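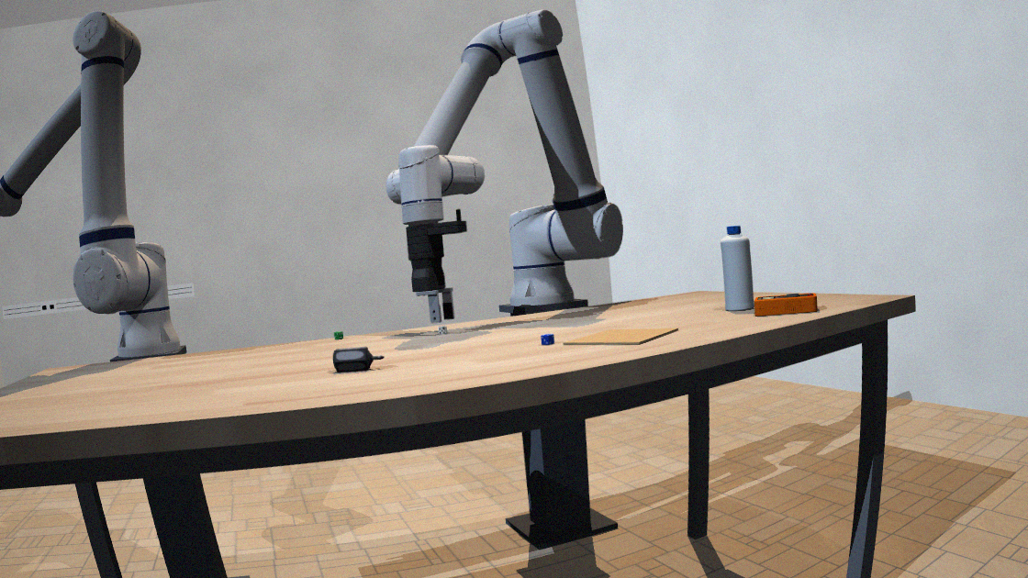
Most kitchen tables sold today will not be repaired when they wear out. They will be replaced, usually within the time it takes a child to get through school. Helge Sæther has spent 31 years working against that in a shop behind the old creamery in Setska, where he restores tables and very little else. He likes a pale tan top with faint streaks of pinkish-brown in the grain, and he likes a thick edge that curves, although a curve takes far longer to sand than a straight side.

The work starts with the finish. Older tables were often oiled or waxed, and a household could renew the surface on a Sunday afternoon. Hard modern coatings hold up better against spills, but once they crack, the whole top has to be stripped.

"People bring me a table with one white ring on it and ask for a new top," Sæther says. "I tell them to go home and try a little oil first."

Borghild Vik brought him her grandmother's table last July. It had been painted 2 times, once in green, and a leg had been shortened to suit a sloping floor. Sæther took off the paint and left the leg alone. The floor in Vik's house slopes too.

Prices have kept the trade small. Vik paid 2,644 kroner, more than a new table of the same size would have cost her at the furniture store out by the highway. Sæther turns away tables with swollen cores, which he says cannot be made flat again.

He is 61 and has one apprentice, Vilgot Hovland, who came from boatbuilding and still prefers to work by hand. Hovland does most of the sanding now - his teacher's wrists are bad - and has begun taking jobs of his own. His first was a school desk with initials carved across the lid. The owner wanted them kept, so he cleaned out the letters with a soft brush and waxed over them.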